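Covering a work table with white paper

By Korkor Owusu
Last updated 27 June 2022

A sheet of plain white paper over the table makes most small jobs easier. Dropped beads and screws show up, glue goes on the paper instead of the table, and you can write on it. The trouble is that paper put down in a hurry slides, bubbles and tears at the corners before the first cup of tea is finished. This page explains how I cover a table so that it stays put for a week or two of ordinary use.

I use the same method for the long table in the Drandska workroom and for my own desk at home. It works on any table with a straight edge. Round tables are dealt with at the end.

What you need

A roll of plain white paper. Lining paper from a decorating shop is the easiest to find. Choose a medium weight. The thin sort wrinkles as soon as anything damp goes near it, and the heavy sort fights back when you fold it under the edge.
Low-tack masking tape.
A long ruler or a straight length of timber.
Scissors, and a sharp knife if you have to trim.
A soft pencil.
A clean, dry cloth.
Two or three heavy books.

You don't need glue or spray mount. Spray mount does hold the paper flat, but getting it off again is a miserable job, and it leaves a film that picks up dust for months.

Measure the table

Measure the top in both directions and write the figures down. My table is 1,062 mm across, which is wider than any roll I can buy locally, so I have to use more than one strip. If your table is narrower than your roll you can use a single piece and skip the section on joins.

Add 9 cm at each end for the fold. Anything shorter is hard to tape underneath, and anything longer hangs down and catches on your knees.

Check that the table is square while you have the tape measure out. Old tables often aren't. Measure corner to corner both ways, and if the two figures don't match, cut the paper a little over size and trim it once it is down.

Clear and wipe the top

Take everything off. Wipe the table with a damp cloth, then a dry one, and leave it until there is no damp left at all. Feel for lumps with the flat of your hand. Old glue, wax and bits of tape will all show through as bumps and will make your pencil jump. Scrape them off with the edge of a plastic card.

If the table has a dark finish, or a pattern, it may show grey through thin paper. Put down two layers, or use a sheet of white card below.

Take the curl out of the paper

This is the step most people leave out. Paper from a roll wants to go back to being a roll, and the part nearest the core is the worst. Cut your length, turn it over so that the curl faces down, and lay it on the floor with a book at each corner. Leave it overnight if you can.

If you are short of time, draw the paper over the edge of the table with the curl on the outside, holding it down with one hand and pulling steadily with the other. Go gently. Pull too hard and you will get a row of fine creases right across the sheet, and they do not come out.

Ironing works as well. Use a cool iron with no steam and keep it moving. Nii Nartey irons all of his and gets it flatter than I do, but I find it a nuisance on a long piece.

Lay it down

Unroll the paper curl side down, so that the ends press on to the table. Line up one long side first. Get it straight along the whole length before you tape anything.

Fold one short end under and tape it to the underside with three pieces of tape, starting in the middle. Then go to the other end. Smooth the paper towards you with the dry cloth, working from the middle outwards, and keep a light pull on it as you fold it under. Tape the middle, then either side of the middle, and the corners last.

Do the long sides in the same way. The paper wants to be snug but not tight. It shrinks and stretches with the weather, and a sheet pulled as tight as a drum on a damp morning may split along the fold when the heating comes on.

Corners

Fold corners as you would on a parcel. Bring the short side down and under, push the loose triangle in flat against the table edge, then bring the long side down over it. Run your thumbnail along the fold and tape it underneath. A corner folded like this lasts far longer than one that has been snipped.

If there is a table leg in the way, cut a slit up to the leg from the edge of the paper, no further than the table edge, and tape one flap either side of it.

Joining two strips

Butt joins look neat and don't last. Overlap the strips by 7 cm and put the join where you work least. On a table that people sit at from both sides, that is usually the middle. On a desk it is the back.

Lay the far strip first and the near strip on top of it, so that your sleeve slides over the join instead of catching under it. Run one long piece of tape down the whole join and press it flat with the ruler. Short pieces of tape lift one at a time.

Smoothing out what is left

Look across the paper from low down, with a window or lamp on the far side. Slight waves that you can't see from above will show as soft bands of light and shade. A few are nothing to worry about and will settle in a day. Bigger ones need the tape lifting on the nearest side and the paper drawn out again.

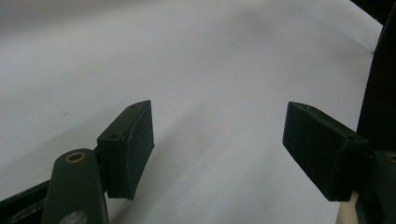 Stubborn waves in the middle can sometimes be cured with a very light mist of water on the underside. Lift one end, spray from arm's length, wait a minute, then fold it back under and let it dry. Don't try this with thin paper. Don't try it at all on a waxed or French-polished table.

Lighting

White paper throws back a lot of light, and a bright bulb straight overhead is tiring to work under. I moved my lamp to the left and further back, with the shade turned towards the wall. If you are right-handed this also keeps the shadow of your hand off the part you are looking at. Left-handed people should swap it over.

For photographs of small things, daylight from one side is best. Expect the paper to come out slightly grey in places, particularly along the side away from the window. Moving the table further from the window evens it out a little.

Looking after it

Brush it down at the end of each session. Crumbs of rubber and bits of thread get ground in otherwise.

Patch small tears from the underside where you can reach. Where you can't, cut a piece of the same paper a little larger than the damage and tape it over all four edges.

Blot spills at once and don't rub. If the paper has gone soft, leave it alone until it dries. It will cockle, but it usually stays in one piece.

Keep a spare length flat under the bed or behind a cupboard. Then when the old sheet is finished the new one has already lost its curl.

When you change it, peel the tape back slowly, low against the surface. Tape that has been down for more than a month may leave a sticky line. A little cooking oil on a cloth shifts it, followed by washing-up liquid and water. Test it somewhere out of sight if the table is bare wood.

Round tables

Lay a square of paper over the top with plenty hanging down all the way round. Tape it in four places, opposite sides first, then cut slits in the overhang up to the table edge, a hand's width apart. Fold each flap under and tape it. The flaps will overlap and look untidy underneath, but the top will be flat. Start the slits again from the edge if one wanders, and put a piece of tape at the top of each before you fold.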